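Flasham Loses a Chicane and Gains an Argument

The Delldale Touring Series will return to Flasham in August with one chicane fewer than last year, and opinion in the paddock is divided between those who think this will improve the racing and those who were never any good at the chicane.

The circuit confirmed this week that the left-right at the end of the back straight has been taken out and the old sweeping right-hander put back in its place. Drivers will now arrive at the final corner in fifth gear instead of second, with all the time in the world to consider their braking point and, on past form, to miss it.

The chicane was installed 11 seasons ago as a temporary measure. In that time it was rebuilt twice, resurfaced once and blamed for nearly everything that happened at Flasham, including one pileup on the opposite side of the track. Last year's race ran behind the safety car for 19 laps, most of them spent collecting the plastic bollards that marked the apex and returning them to places where they could be hit again.

Series officials say the new layout should cut lap times by 3 seconds. The Yang team, which leads the standings, says its simulator puts the gain closer to two. The Ason team says it does not have a simulator but agrees the lap will be shorter.

Ason arrives in second place in the championship, which would be more impressive if its cars had not retired from both of the last two rounds with the same gearbox fault. The team describes the problem as fully understood. It described it that way after the first one, too.

Yang has troubles of a more comfortable kind. Its two drivers are level on points, are no longer sharing setup notes and spent most of the last round defending from each other while everyone else caught up. Team management has called the relationship "competitive and professional," a phrase usually heard shortly before two cars from the same garage meet in a gravel trap.
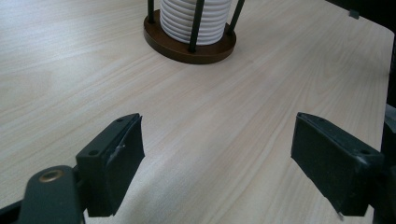
A pale wood-grain tabletop.

The other change this year concerns tires. Teams will get one fewer set for the weekend, a cost-saving move that passed easily when it was put to a vote in the winter and has been deeply unpopular since the day it took effect. With the faster final corner loading up the left front on every lap, anyone who goes hard early is likely to spend the closing stages driving something with the cornering habits of a shopping cart.

That may suit the smaller outfits. Flasham has always been kind to patient drivers, mainly by being so unkind to the others, and two of the last four winners here started outside the top ten. Neither of them led a lap until the final five, and one has since admitted he thought he was running fourth.

Race distance stays at 247 kilometers, although without the chicane the lap is slightly shorter and the field will have to go around one more time to get there. The fuel rules have not been adjusted to match. Several engineers have pointed this out to the series, which has thanked them for their interest.

Qualifying keeps its single-session format, with the whole field on track together and everybody waiting for somebody else to go first. At the last round this led to a long, slow parade followed by a traffic jam, and four cars failed to start a timed lap before the flag. Officials have promised to enforce the minimum speed on out laps this time. They have not said what the minimum speed is.

Practice begins at 9 a.m., with the race getting under way at 2:30 in the afternoon. The spectator bank at the old chicane will stay open, and tickets for it are still being sold under the name Chicane View - the signs had already been printed.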